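Courses > Computing Basics > Unit 7 > Memory and Storage

Gridville Adult Learning - Room 206
Last updated: December

Unit 7 handout: Where a computer keeps things

A computer keeps information in two main places. Memory (RAM) holds what the computer is working on now. Storage, which is a hard drive or a solid state drive, holds what you have saved. People mix these up because both are measured in gigabytes.

Unsaved work sits in memory. When the power goes off, memory is cleared. Storage keeps its contents with the power off.

Memory is much faster than storage. When memory fills up, the system moves some of its contents to the drive and reads them back when they are needed. This is called swapping. A computer that swaps a lot feels slow, even with a good processor.

Terms for this unit:
Byte - eight bits, enough for one plain English letter
Volatile - loses its contents without power
Module - a small circuit board carrying memory chips, also called a stick
Slot - the long connector on the motherboard that takes a module

Before buying memory, check the type your motherboard supports. DDR4 and DDR5 modules have the notch in different places and will not fit each other's slots. 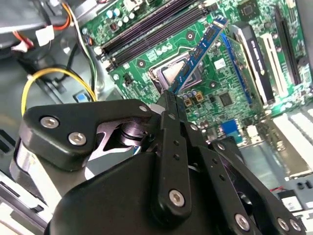 Fig. 2. A RAM module and a motherboard.

Read the Wulla worksheet before next class and answer the first 2 questions. Bring the model number of your own computer if you have one - the label is often on the underside or back.

1403 views | 7 comments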